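Folding tips I pinched from a robot study

I've been reading up on how they teach robots to fold laundry (my idea of a quiet evening!) and it has changed how I do my own. The Zomska team collected 517 folds done by ordinary people at home, then trained the same arm 3 different ways. The version that learnt from folds where both hands kept hold of the cloth dropped far fewer corners than the one that let go to smooth things flat.

So, tip one: thumbs on top, fingers underneath, and don't let go between folds. I do mine over a chair cushion, no table needed. 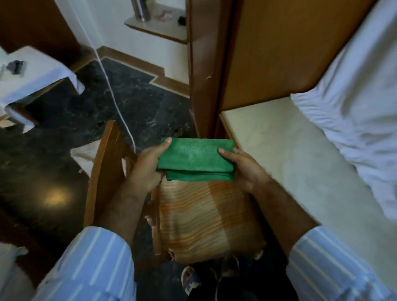
Seema Kashyap wrote in to say she'd tried it with pillowcases and it was slower for the first six, then quicker than her old way, though she wants to know if the study looked at fitted sheets. It didn't, sorry Seema, flat cloths only.

Tip two: line up the edge nearest you first and let the far one follow. The arm did better that way as well, and my tea towels finally fit the drawer.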